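A Morning at the Tiltgate Book Swap

Posted October 24, 2022

I had been meaning to get to the Tiltgate swap ever since Noemí Zavala told me about it over the fence in August, and I kept missing it for one reason or another (a cold, a wedding, a flat tire). So when the fall open day came up I put it on the refrigerator in big letters, packed two grocery bags with books my kids have outgrown, and drove over from Sundport with the heater on and a thermos between my knees.

The swap has two rooms on the ground floor of the old Kavent building, the one with the green doors. You come in past the coat hooks, where you hand over what you brought and get paper tokens in exchange, one token per book, no matter how fat or thin. I came with 19 books and walked in feeling rich. Natalia Ayala was on the door and she went through my bags with me one at a time, which took forever because she had to tell me which ones she had read to her own children and I had to tell her which ones mine had hated. There was a line behind us by then. Sorry, everybody!

The grown-up room is nice enough - mysteries, cookbooks, a whole wall of gardening - but the children's room is where I spent most of the morning. It smells like a library from when I was little, that papery, slightly dusty smell, and there is a rug with the corners worn down to the string. Picture books are in crates on the floor so the small ones can flip through them like records. Chapter books are up on the shelves, sorted by how long they are, an idea I thought was peculiar until I watched a boy go straight to the thick end and come away very pleased with himself.

At eleven Ottilie Riedl gave a short talk on mending. She showed us how to tip a loose page back in with a thin line of paste and how to flatten a curled cover under a stack of atlases. Paperbacks are the hard ones, she told us, especially the funny ones, which get read in the bathtub and under the covers and in the back of the car. She puts in about 70 hours a year on them and says she would rather mend a book that has been loved to pieces than dust one that hasn't. I took notes on the back of my parking slip and have already lost it.

After the talk there was coffee and a very good plum cake, and then I went back in to spend my tokens. I got a bird guide for me, a ghost story for my husband, and a big armful for the kids. My youngest is eight and reads only things that make him snort, so I went looking for the silliest shelf in the room and sat down on the rug next to it. I stayed there longer than I meant to, reading first pages and laughing to myself like a fool.

Parking is free behind the building, but the lot is small, so come early if you can. The tokens don't expire. I still have four in my coat pocket, and I'll be back for the spring one with another bag. If your house has a reader who likes big hand-drawn letters, penguins and a cover with an awful lot going on, check the tables as well as the shelves.
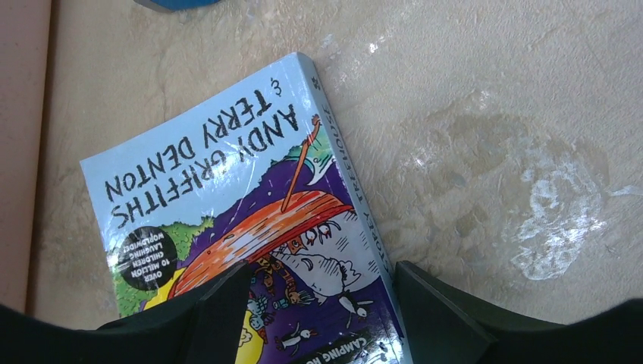

Xóchitl Maldonado wrote in to say that her daughter wouldn't touch a chapter book until she found the Andy Griffiths and Terry Denton ones, and that now she reads them out loud at breakfast, doing all the voices, until the toast gets cold. She also wanted to know whether the swap takes books with a name written inside the cover. It does - half of mine had crayon in them.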